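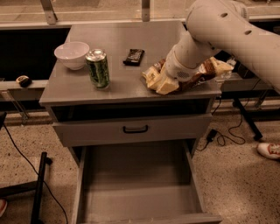
*A robot gripper and a crinkly bag, with the lower drawer open.*

## Can a robot put the groceries away?

Sometimes. To a person, "put the bag in the drawer" is one job. To a robot, it is at least four: find the bag, grip it, move it over the drawer, and let go.

Finding comes first. The robot needs to tell the bag apart from a can, a bowl, and anything else nearby. A camera gives it a picture made of colored dots. A computer program then works out which dots belong to which object, and how far away each object is.
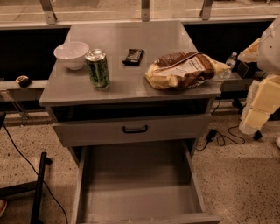 Gripping is harder. A can has almost the same shape every time. A plastic bag does not — it folds, slides, and changes shape when touched. Squeeze too hard and the food inside is crushed. Squeeze too gently and the bag slips out.

Programmers at Cestedeo keep a score sheet for this chore. In October their robot made 39 tries at moving a soft bag into a drawer. It finished 18 of them. Most of the misses were bad grips, and a few bags landed on the edge of the drawer.

Moving the bag has its own problem. It hangs and swings, so its bottom may not be where the gripper is. The arm must carry it high enough to clear the side of the drawer and then wait for the swinging to slow down. 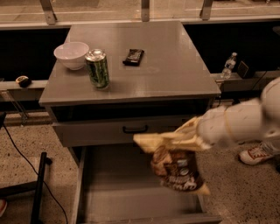 One reader wrote in to ask whether a robot could just practice until it never missed. Practice does help, she was told, but a new bag or a deeper drawer can bring the mistakes back. She then asked if it could do her chores in the meantime. The answer was no. Factory robots already move boxes all day, but those boxes are the same size and arrive in the same place. Kitchens are less tidy.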